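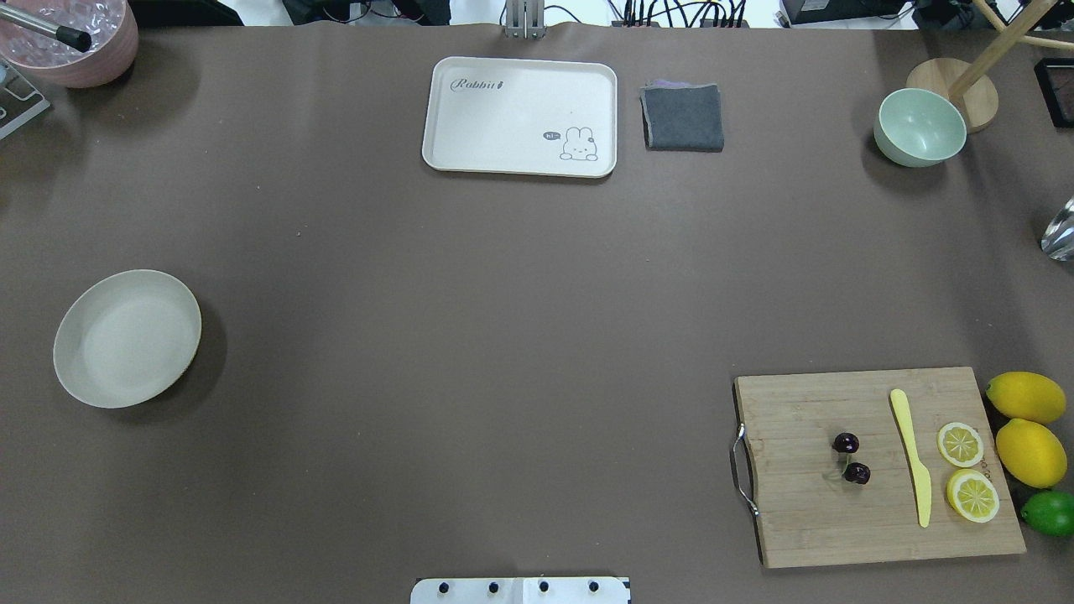
Most damage to a melamine or coated tray happens in the first minute after a meal, according to the product tester at Modmont, a small firm that evaluates tabletop goods for retailers. Her work covers serving pieces, cutting boards and table linens, and she has written the firm's care sheets for the past four years. The tabletop she uses for layout checks is brown and matte, a finish she prefers for judging rims and edges. A pale tray with a raised rim, such as the cream one printed with "Rabbit" and a small cartoon rabbit, is easy to read against it. "On a white table I lose the outline," she said. "I need to see where the rim stops and the table starts."

The interview took place on a Friday at the firm's workroom, and it began with placement. She sets the tray first, then the cloth, then bowls and plates, and she leaves the cutting board for last. Boards are heavy, she explained, and people tend to put them down wherever there is a gap. She wants the board near the user's working hand, with its handle clear of other items.

"A metal handle is a lever," she said. "If it sticks out past the edge of the table, someone's sleeve will find it."

Asked about bamboo, she was more guarded than the retailers who sell it. Bamboo boards are made from strips glued together, and the glue line matters more to her than the surface. She soaks test boards, dries them flat and on edge, and measures how far each one has bowed. The current Cledier series went through 25 cycles of this. Boards dried flat on a counter bowed more than boards dried on edge, and the difference was visible without a gauge by the middle of the run.

She does not recommend the dishwasher for any bamboo product, whatever the label says. Her care sheet asks for warm water, a little dish soap and a towel, followed by drying upright. Oil goes on when the board looks gray.

Citrus takes up a large part of her notes. Lemon juice is acidic enough to dull some printed surfaces, and it stays longer than people expect under a slice that has been left face down. Her procedure uses fresh slices, left for set periods on a printed area of the board. The board is then rinsed, and the print is compared with a reference board stored in a drawer.

"Ten minutes does very little," she said. "Overnight is a different matter. You get a ring, and the ring stays."

Cherries are her stain test. She prefers them to beet juice, which she considers too severe for a household product, and to wine, which varies from bottle to bottle. Dark cherries are pitted and pressed into the grain, and the board is wiped after an hour. On unsealed bamboo the mark usually fades after a second wash. On a sealed board it should not appear at all, and if it does, she sends the lot number back to the supplier.

The conversation turned to knives. She has no objection to plastic ones for soft fruit, and her sheet for the Idunier board suggests them for households that want to preserve the surface. They are slow on lemon rind, she said, and the user tends to press harder, so the fruit should be cut in half with a steel blade first. She counts strokes for the wear test. The standard run is 2000 strokes over the same strip of board, done by hand in sessions of 64. A machine would be faster, but she considers hand pressure a better match for home use.

Trays get a shorter program. The print is rubbed with a damp cloth, then with a dry one, then checked at the corners, where a cloth folds and the pressure is highest. Rounded corners do better than square ones in this test. She could not say whether that was due to the shape or to the way the print is laid out, which usually stays well inside the rim. Jasińska, the retailer that commissioned the tray work, has asked for a separate corner test to settle the question.

She was asked last what she uses at home. "A board I failed," she said. "File 1312. It bowed after the third soak. I put a damp towel under it and it doesn't rock."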